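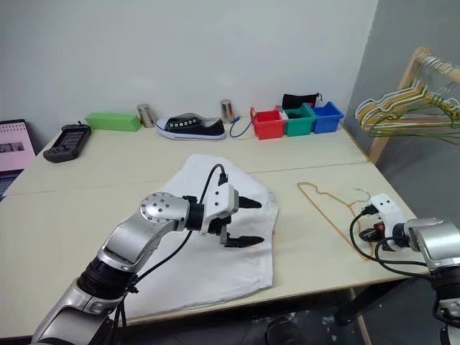

Two robot arms at a garment workstation, with a white cloth and a hanger on the table.

Plekico, which handles returned clothing for online retailers, will extend the use of two-armed robot stations at its Osto site beginning in May, the company said in a notice to employees. The stations are intended for the preparation of garments before they are placed on hangers and moved to the inspection rails.

The site has operated 5 stations on a trial basis. Under the plan, the total will rise to 26. Each station consists of a table, a pair of arms with grippers, and a rack of hangers within reach. The control software is supplied by Skeltum.

According to the notice, no positions at Osto will be eliminated as a result of the change. Employees who now spend a full shift at the hanging tables will be reassigned in stages. Most will move to inspection and minor repair -- work the company says it has had difficulty staffing -- while 25 will be trained as station attendants. An attendant will supply garments, clear stoppages and decide when an item should be finished by hand.

Training will last nine days and will be paid at the regular rate. Employees with medical restrictions on lifting or standing will be given first choice of the attendant positions.

The employee council at the site approved the plan after requesting two changes. Attendants will not be measured individually on the output of the arms, and each will rotate to another task after the midday break. The council had reported that workers in the trial found the job lighter on the shoulders and wrists but more tiring to watch over for long periods.

Certain items will remain with the hanging crew, among them knitwear, lined coats and anything with loose straps. Plekico said these still take longer at the stations than by hand.

The Zürcher building, where shoes and accessories are processed, is not included in the plan. Employees there will continue under their present schedules. Questions about reassignment may be submitted to the site personnel office before 4 p.m. on any working day.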